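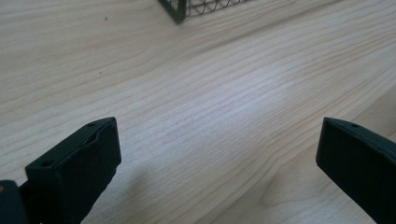 **Monday, workshop notebook, finishing bench**

Started 9:40. Continue with the table tops for Sollside. Today is mostly sanding notes and one decision about the oil, and I write it down before I forget the order of the steps, as I did in the last batch.

The tops come to us from Varnden already cut and with the edges rounded. The face is pale and the grain is long, so every mistake across the grain is visible from the door. On the dark tops we did in July a cross scratch disappeared under the first coat. On this color it does not disappear, it becomes a gray line, and the customer puts a finger exactly on it.

**Sanding**

- Top A: 120, then 150, then 180. All by hand with the cork block, with the grain.
- Top B: 120 and 180, I skipped the 150 to see if it matters.
- Top C: not touched yet, it stays as reference.

Result after wiping with the dry cloth: A and B feel the same to the hand. With the lamp held low from the side, B still has some scratches of the 120, mostly near the short end. So the 150 stays in the list. It costs maybe ten minutes for each top and I do not want to discuss it again.

Note for whoever sands next: the overhead light is bad for checking. It makes a white shine in the middle of the top and under this shine you see nothing, the wood looks flat and finished when it is not. Switch it off, or turn the top until the shine moves to another place. The best is the small lamp, almost lying on the surface. I checked Top A first only under the ceiling light and wrote "good" on the tape, and then I had to cross it out.

Also please be careful around the places where the grain turns and makes an oval. The wood there is a little harder than beside it, and if you press with the fingertips and not with the block, you get a small hill. You cannot see the hill but the oil will find it.

**Weight before and after**

I wanted to know how much we really take off, so I weighed the test piece (the offcut, not a full top) on the kitchen scale.

| Step | Weight |
|---|---|
| As delivered | 1,041 g |
| After 180 | 996 g |

This is more than I expected. I think part of it is the rough underside, which I also cleaned, so the number is not honest for the face only. To repeat with the underside left alone. I should also weigh it on the same day it is sanded, the first value was from Friday and the offcut was lying near the heater in the meantime.

**Oil**

Two products on the shelf, the Cuswood clear and the older can from Rodrigues. I put both on the offcut, one strip each, thin, with the white pad.

Cuswood after 2 hours: dry to the touch, color almost the same as the bare wood. A little warmer. The fine lines are easier to see.

Rodrigues after 2 hours: still sticky, and more yellow. It is a nice yellow, but Sollside asked for "as light as possible" and they repeated it in the second message. Also the can was open for a long time and had a skin, so maybe it is not a fair test. I do not throw it away, it is good for the shop stools.

Decision: Cuswood, two thin coats, light rub with the gray pad in between. Wipe the rest off after fifteen minutes, not later. Last time I went for lunch and it took the whole afternoon to get the shiny spots away.

**Small problems**

- The vacuum loses suction again. Cleaned the filter, better for one hour, then the same. Probably the hose where it is bent.
- The 180 paper is nearly finished, 27 sheets left in the drawer. For all the tops this will be too little. Ordered another pack, not confirmed.
- Temperature in the room fell under the limit on the can during the morning. From now on heater on first, oil after the coffee.
- Cloths with oil go flat on the rack outside, never in the bin in a ball. I found one in the bin.

**Tomorrow**

Top B again with 150 and 180, then first coat on A if the dust is out of the room. Top C waits until Sollside has seen the offcut with the strips. I cut a piece from the Cuswood side for them and wrote the number of coats on the back with pencil.

Question still open: do we oil the underside with one coat or two? The drawing does not say it. I prefer two so that both sides take the moisture equally, but I will ask before I open a new can.

Stopped 16:30. Lamp is on the left shelf.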